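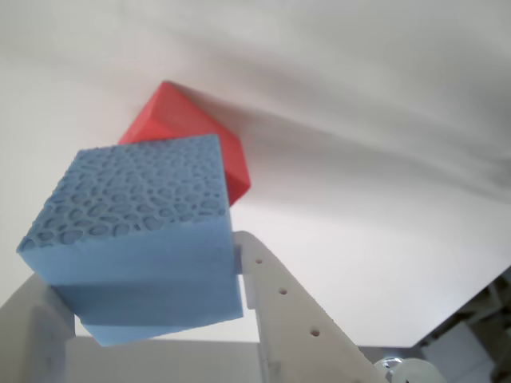

Grerkunell · Departamento de Materiales Blandos

Notas de la ponente: Agnes Magnusson

Saludar y pasar directamente a la espuma azul.

Señalar la cara superior: bultos redondeados de distinto tamaño, separados por surcos estrechos. El lateral es liso y mate. Preguntar a la sala qué cara limpiarían antes.

Catálogo Skimitz: 300 referencias, 2 acabados. Explicar la diferencia de precio sin entrar en descuentos.

Pausa para agua.

Pedidos de diciembre: 600 piezas. Las dudas sobre plazos, a Jacobus Fourie.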